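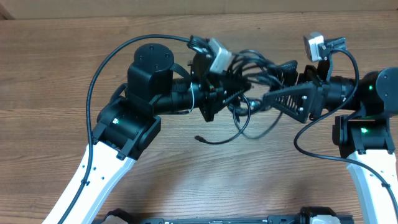 Ticket 946: Two-arm station keeps stopping on a cable snag warning
Status: Open, waiting on site
Product: Irell bench station, two arms
Site: Skernstead workshop
Opened: Jul 5, 2023

Original report

Hello, and thank you in advance for your patience with me, because I suspect part of this is our own doing. Our station has been halting partway through the handover routine, where the two grippers come close together over the table and one passes a part to the other. The message is always "Unexpected load, left wrist." We clear it, it runs nicely for a while, and then up it comes again. I went back through the log and found 29 of these stops since May, nearly all of them in the handover.

The status lights on the arms stay green until the moment it stops. We have restarted everything, reloaded the Lemaire motion file, and tightened the wrist camera mounts. I also have to confess that our cable rules are a single paragraph on a sheet taped inside the cabinet door, and they were written when we only had one arm. I'd be very glad of better ones if you have them.

Reply from Gernen support

Good afternoon, and please don't feel bad about the sheet in the cabinet! Most of the shops we help started with one arm and one paragraph, and the second arm came along before anyone had a chance to rewrite it.

Looking at your station, I would start with the cables before touching any settings. There is a bundle hanging in loops between the two arms, right where the grippers meet, and I can see a small black plug dangling loose near the middle. Please find out where that plug belongs before you run the station again. If it turns out to be a spare lead, take it off the table and cap it. If it belongs to something, power down first and then seat it.

The left camera cable makes a very tall arc on its way back down the arm. Some slack is good — you need it for the wrist to turn — but a loop that big can catch on its neighbor. There is also a thin white wire looping around the left gripper that I would like you to trace while you are in there.

For the new sheet, these are the rules we use on our own benches, and you are welcome to copy them word for word:

Cut power to both arms before putting a hand between them, even for a quick tidy.
Each arm's cables go back along that arm and down its own side. Nothing crosses the middle.
Clip at every link, and leave enough slack at each joint for its full travel.
No unplugged ends left in the work area.
After any cable change, move both arms through the whole routine at 5 percent speed with someone at the stop button.
Write down every stop, including the ones that clear by themselves.

Our practice is to redo that slow pass every 700 cycles as well. It takes about ten minutes and pairs well with a cup of coffee.

Reply from site

Thank you, this is kinder than I deserved. I'll power down this afternoon, trace the plug and the white wire, and reroute the left side first. May we keep the two camera leads on one shared clip at the back of the table, or does that count as crossing?

Reply from Gernen support

A shared clip at the back is fine, as long as it sits outside the reach of both arms and each lead has its own slack ahead of it. Please leave the load limit at its present setting in the meantime. I know it is tempting to raise it, but I'd like to see the stops with the cables sorted first. Send me the log after your slow pass and I'll keep the ticket open until then.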